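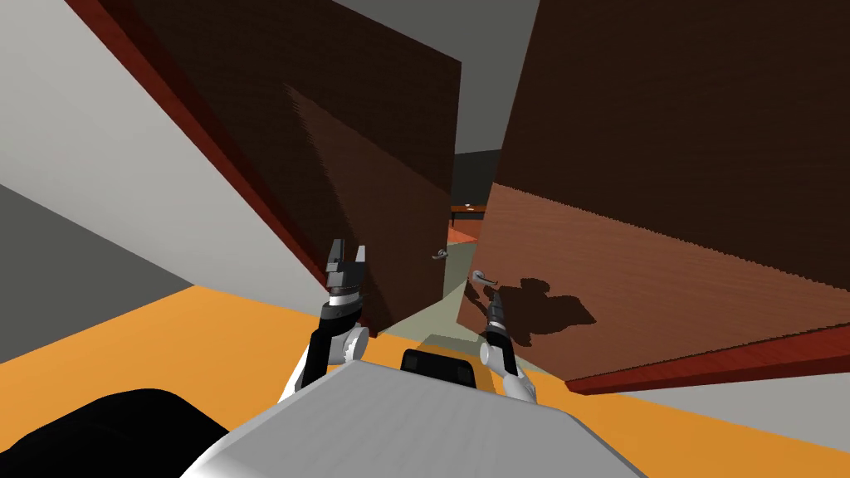

Two-armed mobile robot at a double door in simulation, with the right gripper just beneath the lever handle.

Handle slip (robotics)

By Svenja Camenzind - Sunday

Handle slip is a failure in which a robot loses its hold on a door handle while turning it or while moving the door. It is best known from mobile robots with two arms, which have to work the handle and shift their own base during the same task. The term was first used at Rüegg, a maker of service robots, in reports on its Hatent software, and was later taken up by other groups.

Causes

A lever handle does not move in a straight line. Its free end follows an arc around the spindle, and the gripper has to follow the same arc. If the planned arc is too wide or its center is in the wrong place, the fingers slide toward the tip of the lever and come off. A parallel gripper is prone to this, as it holds the lever on two flat sides and does little to stop it from sliding lengthwise.

A second cause is movement of the base. When the robot backs up or drives forward before the latch is clear, the arm has to make up the difference. Near the limit of its reach it cannot, and the grip is pulled loose.

Double doors add a further problem. The two levers are close together, and an arm working one handle has little room beside the other arm. Early versions of Hatent planned each arm separately and checked for contact between them only at the end of a motion.

The Brerden failure

The most cited case took place in December at the Brerden test site, run by the building services firm Eltura. A robot that had passed its door tests in simulation was set to open a pair of inner doors. The right gripper slipped off the lever with the latch half open. The software had no signal for a lost grip and carried on with the pull. The arm swung back and struck the other arm at the wrist. The emergency stop was pressed by Tarmo Stankevičius, the test operator. Nobody was hurt. One wrist joint was replaced and testing stopped for eight days.

The review was led by Verena Kofler. It found that the simulated handles had been given far too much friction, so that a poor grip held when it should have failed. The real levers were polished metal. Of the 200 simulated runs repeated with lower friction, over a quarter ended in a slip.

Prevention

After the review, Rüegg made two changes. The gripper now reports finger width during the whole turn, and a sudden closing stops both arms. The base is also locked until the latch is clear. The simulation set was extended to 2,000 runs with varied friction, handle height and door weight.

Cyrill Kuster has argued that the finger width check is too slow for stiff springs, and that force sensing at the wrist should be required. Rüegg offers this as an option.

See also: Door opening (robotics), Grasp stability, Emergency stop

14 shares - 3 comments

Nelly Huamán
The section on causes should mention worn levers. We had a sagging one and the robot missed the center of the arc every time.

T. Lindqvist
Is the friction value from the review published anywhere? I can only find the summary.

doorstop44
Round knobs are worse.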